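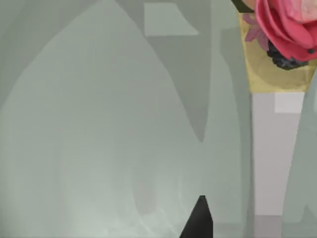
Leinonen asked, before the first run had finished, whether the simulator had been tuned to the bouquet or the bouquet chosen to suit the simulator. The reply given on the day was that neither had been done, and that the object set was fixed before the controller was written. The question came up again in the afternoon and is dealt with under section 3.

Progress report to the Damley fund
Work package 2: handling of soft and irregular goods
Demonstration visit of Wednesday, October 20, 2021

1. Purpose of the visit

The grant agreement requires one demonstration to outside parties before the end of the second reporting period. The visit was held at the Nonard site and was attended by the fund's monitoring officer, two engineers from Zilau and a delegation from Leinonen. The morning was given to the simulated work cell and the afternoon to questions and a tour of the test hall.

2. What was shown

All runs were carried out in simulation, as set out in the revised plan. The task was the pick and transfer of single items from a mixed set, using the wrist view as the main input to the controller. Wrapped flowers were included at the request of Zilau, whose packing lines handle them by hand at present. A wrapped bouquet is a hard case for the grasp planner. The flower heads must not be loaded, the wrapping tapers, and much of the item can be hidden from the wrist view at close range.

Visitors were able to follow the wrist view on the large screen and to stop a run at any point. Several did so, mostly during the final approach.

3. Results to date

The test series planned for this period is 2,000 simulated runs. At the date of the visit 565 had been completed, of which 436 met the acceptance rule (item lifted, transferred and released inside the marked area with contact force below the limit). The remaining 129 have been sorted by cause. The largest group is late correction: the planner commits to a grasp, the view at close range then carries little usable detail, and the correction comes too late or not at all. The second group is contact with the wrapping ahead of the planned grasp point.

On the point raised by Leinonen, we accept that a fixed object set does not rule out tuning by habit. The team has worked with the same models since the spring. We will therefore add 14 items supplied by Leinonen, which will be kept from the developers until the test series is closed – the cost of this falls within the existing budget line for models and licences.

4. Deviations from plan

The run rate is below target. Rendering of translucent materials takes longer than allowed for, and one of the two servers was out of use for part of September. It is back in service. No change to the end date is requested.

The second camera position described in the proposal has not been tried. Zilau's engineers asked for it to be moved up the list, as a side view may shorten the late correction described above. We agree and have brought it forward.

5. Matters raised by visitors

Zilau requested force traces for the failed runs as well as the accepted ones. These will be supplied with the next data release.

The monitoring officer asked for the acceptance rule to be stated in full in every report. It is given in section 3 and will be repeated.

6. Next period

Completion of the test series, including the Leinonen items, is planned for December. Trials on the physical arm remain in work package 3 and will not start until the fund has approved the safety file, which was submitted with the previous report – comments are still awaited.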